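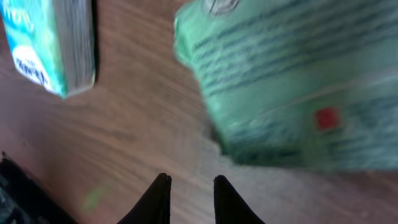 **Ticket 634 - Purchase request: second gripper set and wrist camera, packing table**
Opened by: Natália Malý
Assigned to: Borghild Nyberg
Status: waiting for quote

**Natália, 09:10**
I open this ticket again as a purchase question, because the repair side was closed in September. The arm at the packing table works with cartons of different sizes, and the fingers we have were bought for the small ones. With bigger boxes the grip slips in some cycles and the operator must reset by hand. Also the wrist camera gives blurred pictures when the arm moves fast, so the printed text on the cartons can not be read.

What I ask for:

- one pair of longer fingers with soft pads
- one wrist camera with shorter exposure time
- spare cable for the camera, the same length as now

**Borghild, 10:45**
Do we need both in this budget year? I have 3000 euro left on the line for Mellemmont, and it must also cover the yearly service.

**Natália, 11:20**
The service is already paid from the Rundance project, please see the note from Siv Torvik. If we must choose, I would take the camera first. For the fingers we can wait until January.

**Jonatan Wallin, 13:05**
Before you order the camera, please try lower speed. I set the arm to 50 percent this morning and ran 4 cartons. The label was readable on all of them. The cycle becomes longer, of course - I don't know if the packing team accepts this.

**Natália, 14:30**
Thank you, I asked them. They accept it for October but not for the busy months after. So the request stays open.

**Borghild, 15:15**
I wrote to Boström and to Cetomness for a price on the camera, with and without the mounting plate. Boström says the old plate has a different hole pattern, so we should count the plate in. Cetomness has not answered.

Open points:

1. Delivery time from both suppliers (Borghild)
2. Drawing of the present plate (Jonatan)
3. Approval from Blandine Lacroix when the price is known

Speed stays at 50 percent until then. Please do not change it without a note in this ticket.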